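Workshop notebook, basket bench
2022-12-30

Year-end pass over the woven stock for the Kondinport order. Bench cleared at start, tabletop wiped with a barely damp cloth and left to dry before anything woven went on it. Last time we skipped the drying and got a ring on the underside of one of the Nillov trays.

Sequence used today, same as the November sheet with two changes:

Loose dust out first. Soft brush, always along the strand, never across. Brushing across lifts fibers on the wound strands and they do not lie down again. Vacuum with the small nozzle and the mesh over it, lowest setting.

Rim check second (was fourth in November). Run a thumb along the braid, both directions. Any strand that moves gets a tag of cotton thread. No glue at this stage.

Base check third. Basket on the table, press on opposite corners in turn, note rock. Shim gauge if it rocks. Anything over 3 mm goes to the damp shelf for reshaping.

Weigh, tag, shelve.

Change two is that weighing now comes before tagging. The tags add enough to matter on the smaller pieces and we were subtracting by hand.

Scale: zero drifted overnight again. Rezeroed with the check weight and it held through the morning. Leave it powered on over the weekend and see if the drift goes away. If it does, put that in the bench instructions.

Room humidity at start was low, needle under the green band. The humidifier tank was empty. Refilled, but it took until late morning to come up, so the first few pieces were handled drier than I like. Nothing cracked. I bent one offcut from the Fodow bundle as a test and it creased at a fairly gentle radius, which I would not expect from that bundle in normal air. Repeat when the room is back in range before writing the bundle off.

Piece 341, Prajapati pattern, tray with low sides. Rim sound. One end of a strand standing proud on the inside, trimmed flush with the angled cutters. Weight entered on the card. Base rocks slightly on one diagonal, under the limit, passed.

Nillov storage basket, large. 1215 g before tagging. The card has it heavier by 68 g, and I believe the card figure was taken with the liner in. Liner is missing from the shelf. Look in the linen drawer before ordering another. Rim has one soft spot near a corner. Tagged with thread, to be looked at again after it has rested in normal humidity.

Fodow basket, no lid. Smell of storage, otherwise fine. Moved to the open rack. No treatment.

Damp shelf notes. Two pieces on it since before the holiday, weights and blocks in place. Left them alone. The temptation is to lift the cloth and check, and every time that is done the surface dries ahead of the core and the shape springs back. Next check on Tuesday, after the full rest period.

Offcuts. The bin is mixed again. Wound strand and plain strand need to be kept apart. They soak at different rates, and a repair made with the wrong one shows as soon as it dries. Sorted what was there into two bags, labeled in marker. Please keep them that way.

Handling: the written rule says lift from the base with both hands, and that stands for anything loaded. For an empty piece I have been sliding it to the table edge first and then getting a hand underneath. Less squeezing of the sides. I would like to add it to the sheet if there are no objections.

Corners take more time than the rest of the piece put together. On the ribbed patterns the bands meet at an angle and dust packs in where the side comes down to the braid. A dry stencil brush with the bristles cut short gets in there. The long brush only pushes the dust further down.
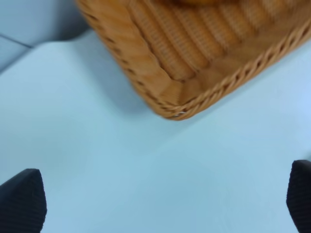 Can the twisted braid be brushed the same way as the ribbed sides?

Follow the twist, with short strokes and very little pressure, turning the brush each time the strand goes under its neighbor. A long straight stroke catches the crossings and works them loose. Finish by tapping the piece over a sheet of paper, and read the paper: gray is ordinary dust, tan powder means the strand is shedding and the piece should come off the bench and go to the humid cabinet.

Consumables. Cotton thread nearly out. Tags fine. The short stencil brush is down to the last one and the ferrule is loose. Mesh for the vacuum nozzle has a tear by the clip, usable if turned.

Carried over:
Liner for the large Nillov basket.
Repeat the bend test on the Fodow bundle.
Scale drift after a powered weekend.
Retype the bench sheet with the new order of checks. The old one is still pinned by the sink and should come down at the same time.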